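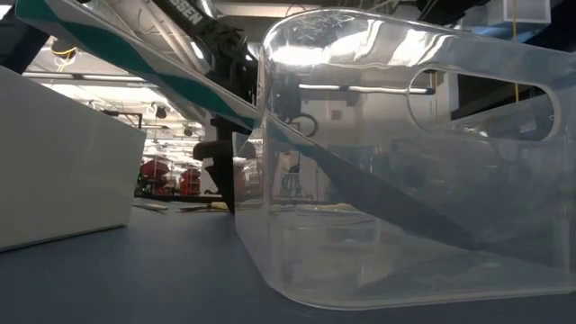
Droltinach bin picking kit – worth the money or not?

Forum: Small Shop Automation > Kits and Services

wurk_bench
Started this thread on Saturday, edited once for spelling

We pack mail orders out of one building and I've been asked to look at the Droltinach kit. You get the arm mount, a gripper, a fixed camera, the software, and 2 days of setup help. You supply your own arm. The sales page says it handles "mixed goods in any container" and promises 800 picks a shift.

I've read the page three times and still don't know what "any container" means. Has anyone here run one with real stock?

pallet_jackie

Define pick. Last time I got a number like that from a vendor, a pick counted if the gripper closed on something. Whether the thing made it into the box was a different number, and I had to ask for that one twice.

Tefnow

We've had the kit since January. It's decent. Setup was painless and the support people answer email. Our totes are gray and opaque, though, and everything in them is a small carton.

grumbleshaft

Look at the container in the picture up top. Clear plastic, shiny, glare along the top rim, scratches on the wall, and you can see the room right through it. That's a hard case for any camera that measures depth. Then there's a long glossy striped thing lying across the rim with the lower part down inside the bin. If Droltinach can do that all day, fine, I'll eat my words. I'd want to watch it for an hour first.

wurk_bench

That's close to what I'm worried about. Our totes are clear because people like to see what's in them. Swapping them all out isn't in the quote.

Tefnow

Clear totes can work. You tell the software where the walls are and it stops trying to find them. There's a page for it in the settings.

grumbleshaft

And when the tote gets bumped?

Tefnow

You put it back against the stop. We screwed a strip of angle to the table. Five minutes.

grumbleshaft

So "any container" means any container as long as it sits in one spot and you typed in the size. That should be on the sales page.

Tefnow

I don't disagree with that part. I still think you're being hard on it. Show me a kit at this price that does better.

pallet_jackie

Cirkton does a rental. We had theirs for a month. Slower, uglier software, but their person ran our own stock before we signed, long items included. Long stuff was where it fell down. It would grab one end and the other end would catch on the rim. They told us that before we paid, and I respected it.

odd_lot_ray

Long items are the whole problem in my place too. Poster tubes, rolls, anything that won't lie flat in the tote. Half of it sticks out over the side. I looked at Droltinach and at Çınar and both of them sent me videos of soap boxes.

wurk_bench

Did either one offer a trial?

odd_lot_ray

Çınar wanted a deposit. Droltinach said they would "evaluate samples," so I mailed them a carton of our worst stuff. Got back a nice PDF with a score of 104 on it. No idea out of what.

pallet_jackie

Out of 100, obviously.

Tefnow

It's compared to a baseline of 100, it's in the manual. Bad name for it, I'll give you that. They use the Wurkard test set as the baseline.

grumbleshaft

Which is 1,000 items that somebody else picked. It tells me nothing about a clear tote under strip lights. Lights matter, by the way. If yours run in rows over the table you will get their reflection across the side of the tote, same as in that picture. Ask whether the setup help covers lighting. When I asked, it was extra.

Tefnow

It was included for us. They may have changed it.

grumbleshaft

Then get it in writing.

wurk_bench

OK, here's what I'm sending them:

What counts as a pick in the 800 figure.
Our totes, our lights, our long items, on our floor, before any payment.
Whether lighting is part of the 2 days.
What happens when a tote is out of place – does it stop, or does it keep going.

Anything missing?

odd_lot_ray

Ask who pays for the gripper pads. I never got an answer.

pallet_jackie

Ask for the name of a customer with clear totes. If they only have Tefnow's type of setup to show you, that tells you plenty.

Tefnow

Happy to have you over to see ours, for what it's worth. Bring a couple of your totes and something long and we'll try it. I'd like to know myself.

wurk_bench

Taking you up on that. Sending you a message now.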